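NOTA DE PRENSA - Para difusión inmediata

Hollix presenta Lasia, cocinita de juego para mesas blancas, mesas bajas y lo que haya en casa

Julio de 2022. Colador, plato, comida de juguete. Sin mueble detrás. Hollix lanza Lasia, su nueva línea de cocina de juguete, pensada para montarse encima de cualquier mesa despejada y recogerse en 2 minutos. Ya en tiendas. Catálogo completo en la web desde hoy.

La idea salió de las familias. Pisos pequeños, cocinitas enormes, quejas. En junio la empresa preguntó a 1045 hogares qué piezas usaban de verdad los niños y qué piezas se quedaban en la caja. Ganó el colador, de largo. Después el plato y la fruta. El mueble, casi el último de la lista.

"El colador es el bolso, el barco, el sombrero. Y a veces tambien el colador", explica Arwel Kneath, responsable de producto de Hollix. "Empezamos por ahí y lo demás se fue poniendo alrededor." 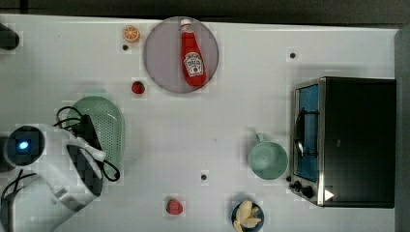

Lasia en la mesa: colador ovalado verde claro, plato lavanda grisáceo con bote de kétchup, media naranja y fresa.

Colores suaves en los recipientes, fuertes en la comida. Decisión del estudio Gerik, que firma el diseño. El verde del colador costó lo suyo - varias pruebas de tono descartadas por parecer "de hospital", en palabras del propio estudio - y al final se quedó en un salvia apagado. El plato va en lavanda, con el borde algo más oscuro. Los rojos, para el kétchup y las frutas, que se localicen rápido a la hora de guardar.

Superficie de juego: la que haya. Recomendación de la marca, mesa clara y lisa. Las piezas resaltan más y los pequeños las encuentran antes. Mejor dejar hueco entre unas y otras al empezar, ya se encargan ellos de amontonarlas.

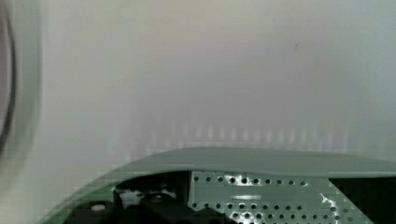

Tonos de trabajo: blanco roto, gris claro y un verde grisáceo.

Para los colegios, Hollix ha preparado 100 lotes de aula con guía para el profesorado. Distribuye Van Wyk, pedidos por correo o teléfono, plazo habitual. Los lotes incluyen una ficha de recogida: primero lo pequeño dentro del colador, luego el plato, luego lo demas. Funciona tambien en casa, dice la empresa, aunque no siempre a la primera.

La guía propone juegos cortos. Poner la mesa. Separar fruta y salsas. Pasar la fresa del tablero al colador sin tirar nada por el camino. Edades indicadas en cada caja, conviene leerlas antes.

Arwel Kneath otra vez: "No queríamos otra torre de plástico en el salón. Queríamos que cupiera en un cajón y que apeteciera sacarlo." 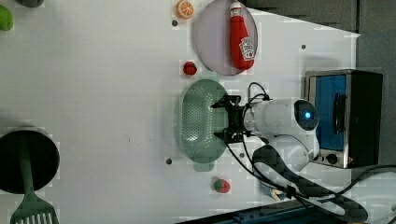
Disponibilidad y contacto

Lasia se vende en jugueterías y en la tienda en línea de Hollix. Lotes de aula solo a través de Van Wyk. Muestras para medios bajo petición, hasta 2 por redacción. Imágenes en alta resolución en la sala de prensa de la web. Entrevistas con Arwel Kneath o con el estudio Gerik, solicitarlas al departamento de comunicacion de Hollix indicando medio y fecha de cierre.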